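Thursday, July. Laundry notes, bench 2

Spent the morning going through the Fulum clothing episodes with Fotini Michailidis. 536 recorded so far, 200 of them usable for pick-up and about half of those usable for folding. The rest stop too early or the fingers leave view before the release.

Pick-up is in decent shape. The policy trained on the first batch closes on a T-shirt or towel most of the time, provided there is a ridge to grab. Flat cloth on flat cloth is still bad. It pinches the sheet along with the garment and lifts both.

Folding is not there. Best run today was a hand towel in 300 seconds, and the corners were off by a finger width. Fotini timed herself on the same towel and got bored before I found the stopwatch. If Prirham asks again whether this can go in a customer's home, my answer is no for folding, maybe for clearing a bed into a basket with somebody nearby.

Dark knits are the worst group. The depth estimate drops out in the folds and the model can't tell a cuff from a hem. Ribbing gives it something to go on when the light comes from the side.

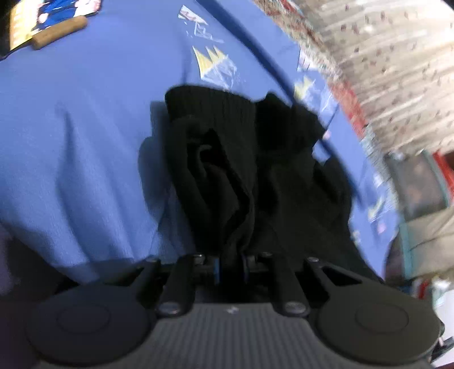

Wasilewska thinks we should stop collecting on plain tabletops altogether, and I agree. Bedding with prints and wrinkles is what people have. Scores fall when we switch to it, but at least they are scores for the real job.

To do:
Relabel the knit episodes, separate tag for bunched grasps.
Ask Gravham about softer finger pads.
Rerun the sheet-pinch test with the lower closing force.
Socks: leave until the pairing code is fixed.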